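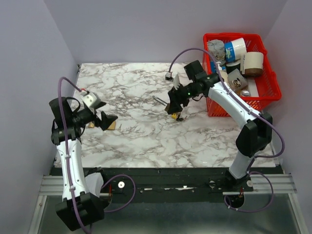 Section 7. Setting Up the Zonano Countertop Water Filter

Read this section through once before you start. You will need a clean towel, a bowl or jug that holds at least a quart, and the small wrench from the parts bag.

Before you begin

Check that your faucet has a removable aerator. This is the screw-on tip at the end of the spout. Pull-down sprayers and faucets with a built-in filter can't be used with the Zonano. If you have one of these, see "Other Connections" in Section 9.

CAUTION: Use cold water only. Water above 100°F will damage the cartridge and may loosen the hose fittings.

Placing the unit

1. Choose a level spot next to the sink, within reach of the hose. Don't stretch the hose tight.

2. Wipe the countertop and let it dry. The rubber feet slide on a wet surface.

3. Set the unit down with the spout facing the sink. Leave room to lift the lid.

Note: On marble or other natural stone, put the tray from the box under the unit. Drips left standing can mark the stone, and the sealer on older counters is often worn near the sink. Do not use vinegar or descaler near stone.

Fitting the cartridge

4. Turn the lid to the left and lift it off.

5. Unwrap the cartridge. Remove the blue cap from the bottom and keep it for storage.

6. Lower the cartridge into the housing, capped end first removed, until it sits flat. Give it a quarter turn to the right. It will click.

7. Check that the O-ring is in its groove, then replace the lid. Hand-tighten only.

CAUTION: Do not use the wrench on the lid. Overtightening can crack the housing, and the warranty doesn't cover this.

Connecting to the faucet

8. Unscrew the aerator. If it is stuck, wrap it in the towel and use the wrench gently.

9. Screw the diverter valve onto the spout. Most faucets take adapter A. Faucets with threads on the inside take adapter B.

10. Push the hose onto the valve until it stops, then pull back lightly to check that it holds.

First flush

11. Open the cold tap halfway and pull out the diverter knob.

12. Run the water for 2 minutes and throw it away. It may look gray at first from loose carbon dust, which is harmless.

13. Fill the bowl, empty it, and check each joint for drips. If the lid leaks, turn off the tap, take out the O-ring, rinse it and seat it again.

Changing the cartridge

Each cartridge treats 378 gallons. Write the start date on the sticker inside the lid. Replace the cartridge sooner if the flow slows or the taste changes. Repeat steps 11 to 13 with every new cartridge.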